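Friday

Finished the last of the birthday cards for Mirjam Zürcher's order tonight. She wanted 11 and I cut 13 bases, which left two spares for mistakes and I used both of them. The first went when I stamped the sentiment upside down. The second had a thumbprint in Kustia ink right across the white panel, and no amount of sanding block was going to lift it.

Settled on the Oddsson floral set in the end. I had been going back and forth between that and the Hikano leaves all week, but the leaves need three layers to look like anything and I wasn't going to line up three layers on every card. The florals stamp once and colour up quickly. I kept to grey-green and a dull yellow, with a darker yellow at the centres.

Stopped for tea at four and didn't get back to it until after the dishes.

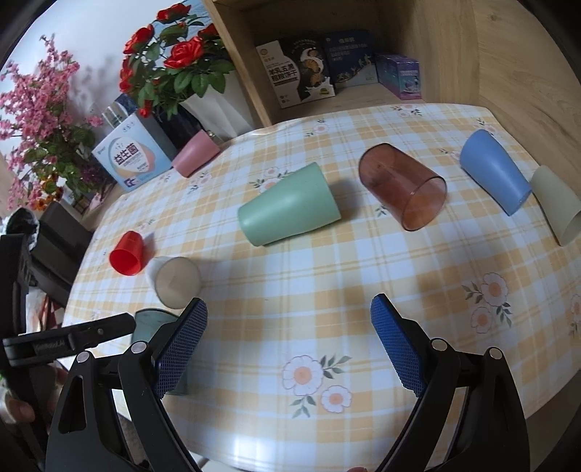
Cups on the flowered tablecloth.

The Oren foam tape is nearly gone. I have been cutting it thinner than I should and two of the panels lifted at the corners, so those got liquid glue and a night under the dictionary. Must order more before December, when the shop runs out of everything white.

Counted the card base stock while I had the drawer open: 202 sheets, mostly cream. I don't remember buying that much cream. The kraft is down to the last few and they are bent.

Envelopes are still a problem. The cards came out slightly over size — my fault, I scored them on the wrong line — and the usual ones are too snug with the raised panel. Will try the next size up in the morning and see if the postage changes.

Trimmer blade needs replacing too. It is tearing the heavier cardstock at the end of each cut.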